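Trundetti Water Help Desk
Ticket 109: Chalky film on dishes, softener seems to run fine
Status: Solved
Product: Lindgren under-stairs water softener
Location: Odbridge
Category: Hard water / regeneration

Original report

Hi all! I love this softener and I'd like to keep loving it, so please help. We moved it in last August and the water was wonderful from the first shower. Then over the past few weeks a white film started showing up on everything we wash by hand. Plates, glasses, the kettle, the inside of the sink. It wipes off with vinegar and comes right back the next time the dishes air dry.

The display looks normal. No error light, the clock is right, and I can hear it regenerate at night. There is plenty of salt in the tank (I topped it up myself, two bags). The test strip from the kitchen tap says 300 ppm, the same as the outdoor tap, and the outdoor tap doesn't go through the softener at all. So I'm guessing it isn't softening one bit?

Things I already tried:
- Different dish soap
- Vinegar in the rinse water
- Unplugging the softener and plugging it back in
- Starting a manual regeneration from the menu

Reply from help desk

Great report, and thank you for testing the outdoor tap too. So many people skip that! Matching readings mean one of two things: either the water is going around the softener, or the resin isn't getting any brine.

Please check these in order.

1. Find the bypass valve at the back. The handle should point to SERVICE. If it's halfway between the two marks, hard water can slip past.
2. Lift the lid of the salt tank and push a broom handle straight down through the salt, gently. If it stops on something hard and then breaks through into a hollow, you have a salt bridge.
3. Start a manual regeneration and watch the water level in the salt tank during the brine step. It should go down slowly.

Tell us what you find, including anything that looks odd but probably isn't. 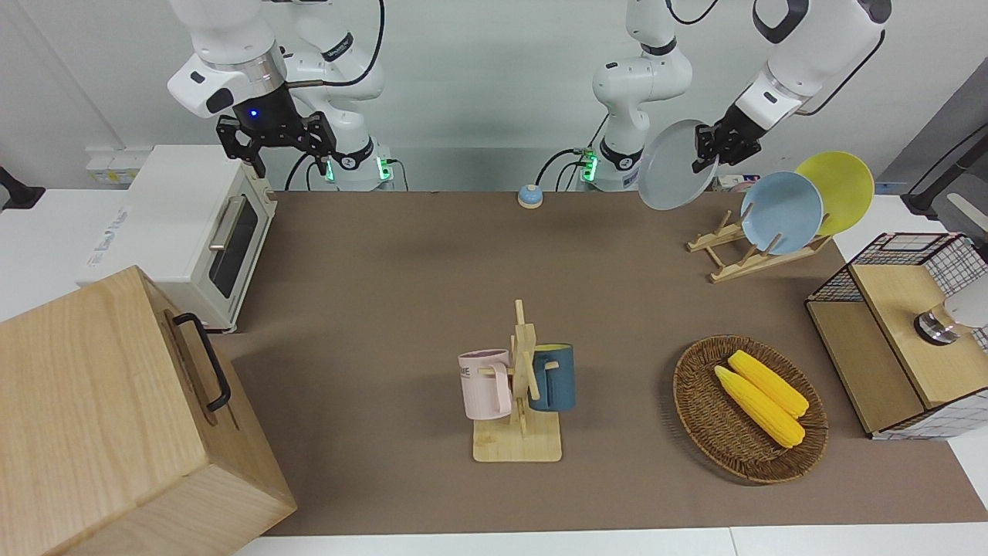
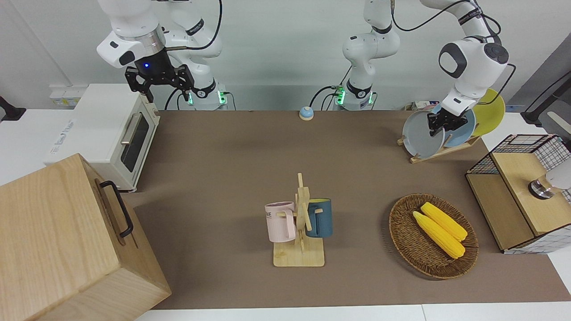
Pale gray plate in the first, light blue plate in the second.

Posted by: Original reporter, Odbridge
Updated: 02/02/2026
Ticket 109, customer follow-up

OK, this was fun. The bypass handle was all the way over to SERVICE, so no luck there. Then the broom handle. It went down a little, stopped dead, and I thought I'd hit the bottom of the tank. I pushed a bit harder and crunch! A whole shelf of salt gave way, and underneath was a big empty space with water at the bottom. So all that salt I was so proud of had been sitting up on its own little roof, nowhere near the water.

I broke up the rest and scooped out the biggest chunks. Then I ran the regeneration and watched the level like you said. It didn't move. I gave it the full brine step and it stayed right at the line I'd marked with tape.

One odd thing: there's a faint hissing near the small tube that goes from the salt tank to the valve head.

Reply from help desk

Wonderful detective work, and the hissing is the best clue yet. That small tube is the brine line. If it pulls in air at the fitting, it can't pull in brine, so the machine goes through every step on schedule and the resin never gets recharged.

Put the softener in bypass and unplug it. Undo the nut on the brine line at the valve head and look at the end of the tube. If it's squashed or has a split, trim it back to a clean, square end, push it fully home, and tighten the nut by hand. While it's apart, unscrew the injector cap and rinse the little screen behind it under the tap. Salt crumbs love to collect there.

If the tube is too short to trim, Korimport stocks the replacement line and the nut as a set.

Customer follow-up

Split tube! A tiny one, right where the nut grips. There was enough length to trim it, so no parts needed. The screen was packed with gray grit and came clean with an old toothbrush.

Plugged back in, bypass off, regeneration started, and the water in the salt tank went down past my tape. I may have cheered at a salt tank. I ran two regenerations in a row, as the manual suggests after a long stretch without brine, and the kitchen tap now reads soft on the strip. The glasses I washed tonight dried clear.

Should I switch from the coarse salt to pellets?

Reply from help desk

Hooray! Yes, try pellets, and keep the tank no more than half full for a while. Bridges form more easily in damp spots, and under the stairs is often a damp spot. A poke with the broom handle whenever you top up is plenty.

The old film on the kettle will need one more round of vinegar. We'll close this now, and replying here reopens the ticket.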